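Malness, second viewing
9th June

Watched Malness again last night, this time with the sound through headphones. My first pass was at a festival screening in October, where the left channel was badly down and most of the dialogue sat in the mud.

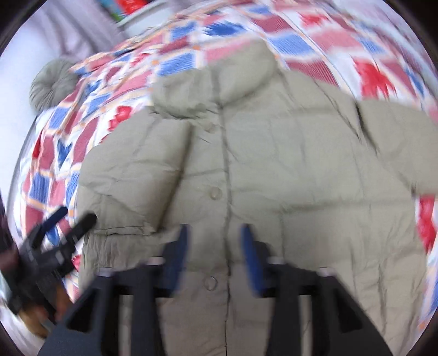

Angus Laing directs and cuts his own material, and the cutting is where the film earns its keep. The first 40 minutes hold to long takes at eye level, mostly on a 40 mm lens by the look of it. After the ferry sequence the average shot length drops sharply and the colour shifts towards cyan. I'd missed the colour change entirely the first time.

Deisy Ríos plays the surveyor with very little dialogue. Markos Lambrakis has the showier part and overplays two scenes, the inquest in particular. Trevor Garside's score is sparse until the final reel, then there is too much of it.

The subtitles on the Roltodico disc run slightly behind and drop a line in the harbour argument. Picture transfer is otherwise clean, with grain intact. Quiambao is next, once the library's copy comes back.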